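Residents' Handbook: Telephones and Side Tables
Koubek House, Loveck
Revised November 27, 2025

A corded telephone remains in each sitting room and should be kept in working order throughout the year. Residents are asked to observe the following when cleaning or rearranging the room.

Place the telephone towards the back of the table, near the wall socket, and leave the front of the top free for writing. The line cord should never be stretched across a walkway or laid under a rug. 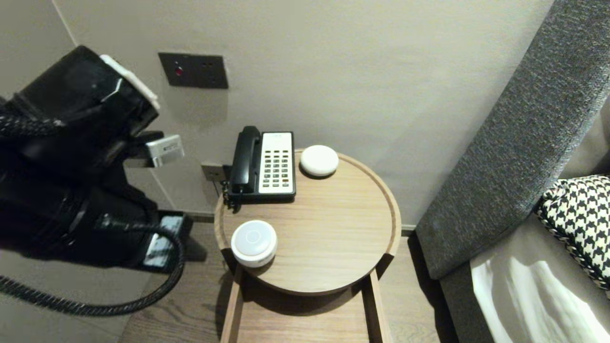 Corded desk telephone on a round side table, plugged in at the wall plate.

Wipe the handset and keypad with a cloth that has been dampened and well wrung out. Do not spray cleaner directly on to the keys. A twisted handset cord may be straightened by letting the handset hang freely until it stops turning.

Table tops with a raised rim collect dust along the inner edge. Use a soft, dry brush first, then a cloth, following the grain. Lift the table when moving it, as dragging marks the floorboards.

Lines are tested every February. Faults found at other times should be reported to Vlasta Danko at the house office, extension 47, giving the room number.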